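Gripper trials FAQ
Updated March – by the bench team, Chowdhury Lab

Search this site Enter keywords Go

Questions we keep getting since the Zodilix vs Kulel post went up. Short answers, will add more when there's time.

Which grippers did you try?

Two. The Zodilix two-finger and the Kulel parallel. A third one was on order and came too late for this round, so it isn't in the numbers.

Same arm for both?

Yes. Same arm, same mount, same speed limit. Only the gripper and its finger pads got swapped. If you change the arm as well you won't know what you're measuring.

Why is there tape all over the table?

Cells. We call out a cell, put the block in it, run the pick. Makes it easy to put things back in the same spot after a miss. Cardboard underneath so a bad descent dents the cardboard and not a fingertip. Dark blue tape on brown shows up fine on camera. We tried white first and it glared.

What does a two-block run look like?

One block with a red cap, one with a green cap, both standing in the same row, next column over from each other. Gripper starts up in the air between the two. The controller gets a color and goes for that one. Start pose doesn't have to be dead center – ours sits a bit nearer the red one. 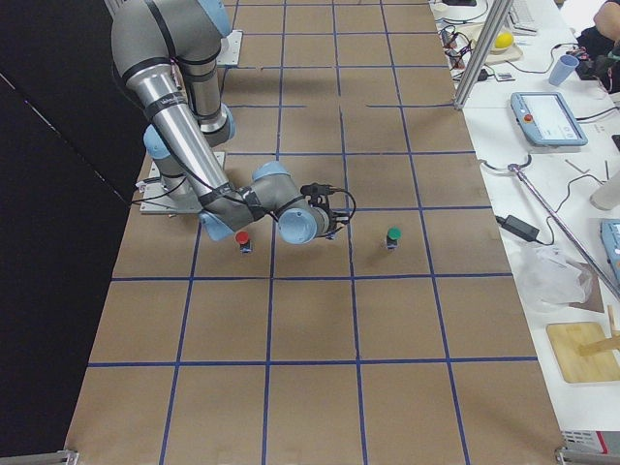
How many picks per gripper?

210 on the Zodilix, 316 on the Kulel. Not equal, we know. The Zodilix lost a finger pad and we stopped there. Compare the rates, not the totals.

So which one won?

Depends. Kulel was better on the small blocks and held them straighter. Zodilix closes faster and is easier to get on and off the wrist. For color sorting we'd take the Kulel. For anything with a soft surface we dont have enough runs to say.

Do you run cables inside or outside the arm?

Outside, taped along the forearm and wrist. Leave a loop at the gripper end. Too short and the last joint pulls on the connector, too long and it drags through the blocks. Check it by hand through the full wrist turn before you run anything.

Which controller?

The one that came with the arm, driven from the teach pendant for setup and then from a script. We tried the Prondberg box for 3 sessions and went back. Nothing wrong with it, the gripper driver just kept timing out.

Does the camera move?

No, fixed. Recalibrate if anybody bumps the table. We clamp the near corners and still recheck every morning.

How long does a gripper swap take?

5 minutes for the Zodilix. Longer for the Kulel, the screws are tiny and one always ends up on the floor. Redo the tool offset after every swap, even if its the same gripper going back on.

Can I get the raw logs?

Soon. File names need cleaning up frist. Pads, screw sizes and the block drawings will go up in the same folder.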